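June 16, 2019

Notes on unit A of the hand-held pair, mostly for me but also for whoever picks it up next, because I have now done this job twice and both times I had to work out the order of things from scratch. The February entry says "pads changed, fingers retightened, all good" and that is the whole of it. Past me was in a hurry, clearly.

What started it was the left finger. It had picked up a lean over the last couple of weeks, very slight, and you'd only notice if you closed the jaws slowly against a sheet of paper and looked for the light. The lower corners of the two pads were meeting first and the top corners came in a good bit later. On a fat cup it doesn't matter a bit. On a thin rim it does, and the cup swings around in your hand as you lift it, and then you have a take where the thing you're holding is rotating for reasons the trajectory can't explain. Stokia has been patient about those takes but I would like to stop sending them.

So, in the order I'd do it next time:

Power off, cable out, camera off its bracket and into the padded box with the lens cap on. I know the camera doesn't strictly have to come off for a finger job. Take it off anyway. I left it on in February and spent a happy half hour cleaning threadlocker off the housing with a cotton swab.

Mark the fingers before you loosen anything. They look like mirror images and they very nearly are, but the holes have worn in differently over the months and each one is happiest on its own side. A dab of white paint pen on the back of the left one is enough. I've done unit A; unit B still needs its dab.

Then the joint screws. They are the small silver round-headed ones and they want the good driver, the one with the yellow tape on the handle, not the one from the kit box that has been chewed up. Back each of them off a half turn before you take any of them all the way out, and go back and forth between them a bit, since the plastic frame has a little spring in it and it will try to jump when the last one lets go. Mine did jump. The screw went under the bench and I found two others down there that I believe belong to something from Gedlow, so if anybody over there is missing hardware, it's in the blue lid on my shelf.

With the finger off I could see what had happened. The hole at the lower joint had gone a little oval. The triangular cut-outs were all fine, I flexed the frame gently and held it up to the window and couldn't find a crack anywhere, and I was fairly relieved about that as we're down to one printed spare for that side. I put a thin brass sleeve in the hole, the kind we bought for the Kamata cell and never used, and it was a lovely snug push fit after I took the edge off the outside with 400 grit. Just a few turns between finger and thumb. If you find you need a hammer, you need more sanding.

Pads next. The blue ones from Jelura are still my favorite of everything we've tried, the little diamond texture holds onto slick plastic nicely and it doesn't leave marks. They do load up with lint and skin oil though, and once the valleys between the diamonds are full you may as well be gripping with tape. Warm water, a drop of dish soap, soft toothbrush, and brush along both diagonals. No alcohol on these, please! I did try it on an old pad and it went shiny and a bit stiff overnight, and I've written NO ALCOHOL on the drawer, but I'll say it here as well. I washed the right pad and kept it. The left one had a nick on its leading edge so it got replaced.

For gluing the new pad, dry-fit it first and look at it from the front as well as the side. It's easy to get it flush along the length and tilted across the width, and that gives you the same light gap you were trying to get rid of in the first place. I clamp it with two clothespins and a strip of baking paper and go and make tea. The tube says ten minutes, I give it the whole pot.

Reassembly is the first part backward, with a tiny drop of the purple threadlocker (not the blue, we will want to get these out again). Snug, then a quarter turn, then stop. It's plastic.

Now the reading. This is the bit that I forgot in February and it cost us a morning of data, so it gets its own paragraph. After any finger comes off, the opening has to be zeroed again. Close the jaws on nothing, hold them, press and hold the button until the light blinks twice, then open all the way and read the raw count off the laptop. Unit A came up at 774 fully open. I opened and closed it 30 times and it came back to the same number each time except for one where I think my thumb was resting on the trigger. If you're seeing it wander by more than a count or two, the sleeve has probably walked out, so look there before you go blaming the sensor. I blamed the sensor for a good while last year and it had done nothing wrong.

Paper test again after that. Light gap gone along the full height on the right, and a hair of it left at the very top of the left. I decided to leave the hair alone. There is a shim that would fix it and I have a feeling the shim would start its own problems.

Camera back on, and here's a small thing: seat the bracket against the rear stop before tightening, and then check on the preview that both fingers come into the picture from the bottom and that you can see both blue pads with the jaws open. If one pad is hiding, the bracket is rotated. The wide lens bends everything at the edges so don't try to judge it by whether the table looks straight, it never will. And keep your thumb down on the handle, it creeps up into the picture more easily than you'd think.

Then over to the table. We're still on the cups task with the plaid flower cloth, and I'm using the same set of plastic cups for checking the grippers as for the actual recordings, which I think is fair. Opaque ones and see-through ones both, most of them tipped on their sides, all colors. The amber one is the one I care about for this, and the teal one next to that, as the clear walls are the slickest of the lot. The second view has the other gripper in it, over on the right, with the DAS label.
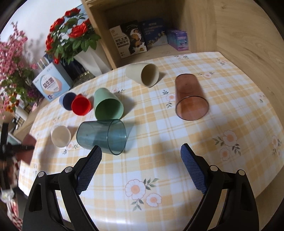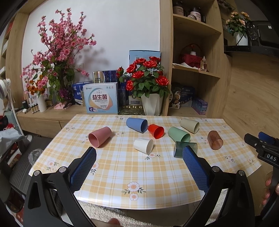
For the shakedown I go through the easy ones first and get my hand back in, then the small ones, and I leave the clear ones for last when the pads have had a little use. Approach by the rim, one finger inside and one outside, squeeze, lift to about the height of my elbow, count three slowly, put it down upright. Then the same cup again around the body. If it swings on the rim grip but holds on the body grip, that's the pads meeting unevenly and it's back to the bench. If it slips straight down on both, wash the pads.

I logged 57 grips this way before I packed it in, and they are in the usual folder with "postfix" in the name so that they don't get mixed in with the training takes. Please don't tidy them in there, however tempting. I'd like to go back over the rim grips on the left side at half speed and compare them with the bad ones from last week, and my eyes weren't up to it by the end of the afternoon.

One more thing about the cloth, while I'm thinking of it. The glossy surface is easy to wipe but a cup lying on its side can scoot when you come in too low with the fingertip. It's worth coming in a finger's width higher than feels natural. That's a habit thing and has no bearing on the repair, but I noticed I'd been compensating for the leaning finger by dropping my wrist, and it took me a while to stop doing it. Probably everyone who has used unit A lately has the same habit, so give yourself a few warm-up grips before recording anything you want to keep.

Left to do:

- Paint dab on unit B, and the paper test while it's on the bench
- Print two more left fingers, lower hole slightly undersize so the sleeve can go in from the start
- Order pads from Jelura, one pack is enough
- Ask Stokia if they want the old leaning takes flagged or pulled out (I'd say flagged, but it's their call)
- New driver for the kit box, and throw the chewed one away properly this time
- Copy the zeroing steps onto a card and tape it inside the case lid

The case lid foam is coming away at the hinge side as well. I pushed it back in with a bit of double-sided tape for now, so if it comes out in your hand, that was me.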